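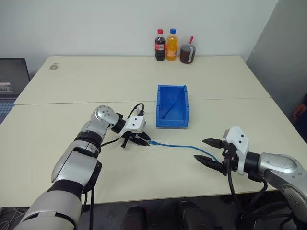 Dede Kyei

Stand: August

Kabel aufräumen mit Sichtlagerkästen: häufige Fragen

Welcher Kasten eignet sich für lose Kabel?
Für dünne Kabel reicht ein offener Kunststoffkasten mit schräger Vorderseite. Man sieht von vorn hinein und muss ihn nicht aus dem Regal ziehen. Ich nehme blaue, weil es sie bei uns im Lager ohnehin gibt. Die Farbe spielt keine Rolle, solange man nicht zwei Systeme mischt.

Muss der Kasten vorher leer sein?
Ja. Wer auf einen alten Bestand draufsortiert, findet das unterste Kabel nie wieder. Erst auskippen, auswischen, dann neu füllen.

Wie groß sollte der Arbeitstisch sein?
Zwei zusammengeschobene Tische sind angenehmer als einer. Der Kasten kommt in die Mitte, die Kabel liegen einzeln davor. Eine helle Platte hilft, dünne Leitungen fallen darauf sofort auf. Die Fuge zwischen den Platten stört nur, wenn die Tische verschieden hoch sind. Dann gleicht man das mit einem Stück Pappe unter den Füßen aus.

Wie lege ich ein Kabel richtig zusammen?
Erst gerade auslegen und auf Knicke prüfen. Dann in lockeren Schlaufen zusammennehmen und mit einem Klettband schließen — nicht um die Hand oder den Stecker wickeln. Kurze Kabel bis 1000 mm kann man auch offen einlegen.

Wie viele Kabel passen in einen Kasten?
Bei dünnen Kabeln höchstens sechs, sonst verhaken sich die Stecker. Dickere Netzkabel lagern wir zu zweit.

Sortiert man nach Länge oder nach Stecker?
Nach Stecker. Die Länge steht bei uns auf einem Fähnchen am Kabelende. In Ellstead wurde eine Zeit lang nach Farbe sortiert, das hat sich nicht bewährt: Blaue Kabel gibt es mit fast jedem Anschluss.

Dürfen Getränke auf dem Tisch stehen?
Am hinteren Rand an der Wand, ja. Zwischen den Kabeln nicht. Becher ohne Deckel bleiben besser ganz weg.

Was mache ich mit Kabeln, die niemand zuordnen kann?
In einen eigenen Kasten legen und mit dem Monat beschriften. Was nach einem Jahr noch darin liegt, kommt in den Elektroschrott. Kabel mit beschädigtem Mantel werden gleich entsorgt.

Welche Etiketten halten auf dem Kunststoff?
Papieretiketten lösen sich an der schrägen Front nach einiger Zeit. Wir verwenden Folienetiketten von Zirmont und kleben sie unter den Rand. Vorher muss die Stelle fettfrei sein.

Kommentare (3)

Bram Wuyts
Gilt die Grenze von sechs auch für Ladekabel mit Netzteil?

Dede Kyei
Nein, Netzteile bekommen einen eigenen Kasten. Das Kabel vorher abziehen, wenn es geht.

T. aus Clomlow
Ich lege die Stecker immer alle nach vorne, dann sieht man sie über der niedrigen Kante. Klappt gut, auch im oberen Fach.

Kontakt: Lager Ellstead, Raum 839 | © Ellstead | Nach oben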